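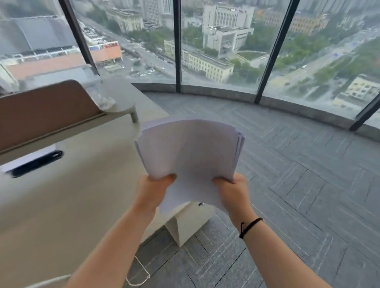

Staying put: why savers in Grundthorpe leave their money where it is

A second-year group project in Applied Economics
Pui-shan Yuen, Heriberto Montoya and Lejla Papadopoulos
Project tutor: Biljana Georgiev

1. How we came to the question

Our project began with an argument over lunch, and we think we should own up to that before we get into the tables. Heriberto had found out that his gran's savings account was paying her next to nothing, and had been for years, while the very same building society was offering new customers a much better rate on what looked like the very same account. He was cross on her behalf. Lejla thought his gran must have been sent letters about it. Pui-shan thought that letters were probably not the point, and by the time we had finished our sandwiches we had more or less talked ourselves out of our first idea (which was going to be about fuel duty) and into this one.

The question we settled on is a simple one to write down. When better-paying savings accounts are easy to find, why do so many people leave their money in accounts that pay very little? Economists have a name for this sort of thing, inertia, but a name is not really an explanation, and we wanted to hear from savers themselves what was going on. We also wanted to keep the project local. Grundthorpe is a market town with a good mix of ages and incomes, it still has branches on the high street, and two of us can get there on the bus.

We looked at instant access savings only. Fixed-term bonds, cash ISAs and regular savers all come with conditions of their own, and Biljana Georgiev warned us very kindly at our first meeting that if we let those in we would still be writing in the summer.

2. What others have found

We won't pretend to have read everything. The reading list we were given falls into two fairly clear heaps. The first treats the saver as somebody doing a sum: there is a gain from switching, there is a cost in time and bother, and if the bother is bigger than the gain then staying put is perfectly sensible. The second comes from behavioural economics and says that people put things off, that they stick with whatever they already have, and that they don't often look at the rate they are getting in the first place.

Both seemed reasonable to us, and we did go back and forth about whether we had to choose. In the end we designed our questions so that either story could show up in the answers. We asked about the size of the balance and about how much trouble people thought a switch would be, which speaks to the first story, and we asked whether they could tell us their present rate without looking, which speaks to the second.

There is also a good deal written about how banks pass on changes in the Bank Rate. The general pattern in our reading was that loan rates tend to move fairly quickly when rates go up and that savings rates can lag behind, with older accounts lagging most. We did not set out to test that ourselves, though it sits in the background of everything that follows.

3. How we went about it

We ran a short questionnaire and then a set of longer conversations. The questionnaire could be answered online or by speaking to one of us outside the indoor market, where we stood on Monday mornings with a flask of tea and a great deal of optimism. We had 353 usable replies by the time we closed it in December. To count as usable a reply had to come from an adult with at least one instant access account, and it had to include an answer on roughly how much was in there. We offered bands for that question as well as a box for an exact figure, and were surprised at how many people were happy to use the box.

At the end of the questionnaire we asked whether people would be willing to talk to us for a bit longer. We spoke to 50 of them, mostly by telephone, and tried to let them do the talking. Lejla did the greater part of these, as she has by far the best telephone manner of the three of us, and Heriberto wrote them up under broad headings so that we could compare them.

A word on names. We have changed the names of the two building societies and the bank that came up most often, so in this report they appear as Tralberg, Prosser and Clarnmont. This isn't a report about any one provider, and we felt that people had been more open with us because we had promised it wouldn't be.
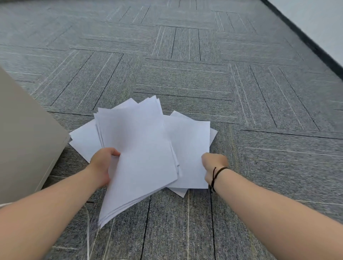 Our sample leans older than the town as a whole, and it leans towards people who have time to stop on a Monday morning. The online replies went some way to balancing that, but only some way. We come back to this in section 6.

4. What the questionnaire told us

The median balance among those who gave us an exact figure was £2,029. We spent a long time looking at that number, as it makes the first story from our reading look rather stronger than we had expected. On a balance of that size, moving from a rate close to nothing to a decent one brings in enough over a year for a nice meal out, perhaps two if you are careful, and it isn't hard to see why somebody might decide that an afternoon of forms and passwords was not worth it.

The trouble is that this story ought to fade away as balances get bigger, and in our replies it faded much less than it should have. People with a good deal more put by were somewhat more likely to have switched, but the difference was smaller than any of us had guessed beforehand. Several had sums sitting with Tralberg that would have earned them a week's holiday elsewhere, and had not moved them.

The answers on knowing one's rate were the ones that really made us sit up. Only 7 per cent of those who replied could give us their present rate and turned out to be right when we checked it against the published list. A larger group gave us a figure with great confidence that was out of date, very often the rate at which they had first opened the account. Most simply said that they had no idea, some of them cheerfully and others a little sheepishly.

We should explain how we checked. We asked for the name of the account, and where the person could remember it we looked it up the same evening. Prosser has changed the names of its accounts so many times that we were sometimes left with two or three that could have been meant, and in those cases we gave people the benefit of the doubt.

On bother, the replies were split. People who had switched in the past few years told us, on the whole, that it had been easier than they had feared. Those who had never switched expected it to be a great nuisance. The two groups may of course be different sorts of people to begin with, so we can't say that the second lot are wrong about how it would go for them.

5. What people said when we let them talk

If we had stopped at the questionnaire we would have written quite a tidy report about people not knowing their rates. The conversations made things less tidy, and a good deal more interesting.

One theme was the branch. Clarnmont closed its Grundthorpe branch a while ago, and people who bank there talked about it very differently from people whose building society still had a door they could walk through. A retired dinner lady told Lejla that she knew perfectly well she could do better online, and that she regarded the difference as the price of being able to ask a person a question. We found that hard to argue with. It is a service, she values it, and she is paying for it out of her interest. A textbook saver might well do the same.

Another was what we ended up calling labelled money. A fair number of people had an account for a purpose: a funeral, a grandchild, the boiler. They had stopped thinking of it as money that could be anywhere else. One man described his boiler account as though it were part of the boiler.

Trust came up as well, and in a way that we hadn't allowed for. We had asked about it in terms of whether savings would be safe, and nearly everybody had heard of deposit protection even if they were hazy about the limit. What they were worried about was being led on. They had seen a generous rate for new customers drop away after a year, and they saw no sense in going through it all again for another rate that would go the same way.
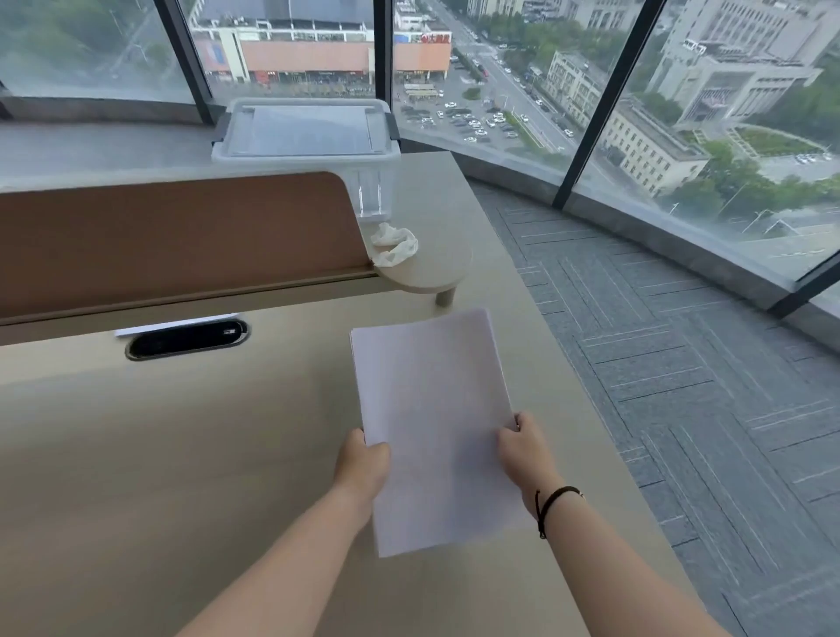
We think this last point deserves more weight than it had in our reading. Somebody who expects every good rate to turn into a bad one isn't quite the same as somebody who has forgotten to look. They have looked, perhaps some time ago, and drawn a conclusion from it. The remedy would be different too. A reminder letter might help the forgetful saver, but to the wary one it is just another letter.

Letters, by the way, were remembered by hardly any of the people we spoke to, even those who told us they read everything that comes through the door. Heriberto's gran, who was not in the sample but was consulted, keeps hers in a biscuit tin and was able to show us that she had been told about the change in her rate. Lejla would like it noted that she had said so at lunch.

6. What we would do differently

We would start earlier, as every group before us has surely written. We would also stand outside the market on a Saturday at least as often as on a Monday, so as to catch people who work during the week. And we would ask about household income, which we left out because it felt nosy. That was a mistake, as we can't now say whether small balances belong to people with little to spare or to people with plenty of money somewhere else.

We would be more careful with the word 'switch'. Some people took it to mean moving a current account, with all the direct debits going along behind it, and their answers about bother are probably too gloomy as a result. We spotted this too late to change the wording.

Our tutor suggested that a later group might go back to the same people after a year and see who has moved. We asked for permission to get in touch again and most of them gave it, so the contact list has been passed to the department office under the usual data rules.

7. Thanks

We are very grateful to everybody in Grundthorpe who stopped to talk to us, in weather that was seldom on our side, and to Biljana Georgiev for reading two drafts that were both far too long. Biljana Lazarević in the statistics help room showed us how to deal with the banded answers and was extremely patient when we came back to ask again. The questionnaire, with the original wording of the switching question left as it was, is in Appendix A, and the headings we used for the conversations are in Appendix B.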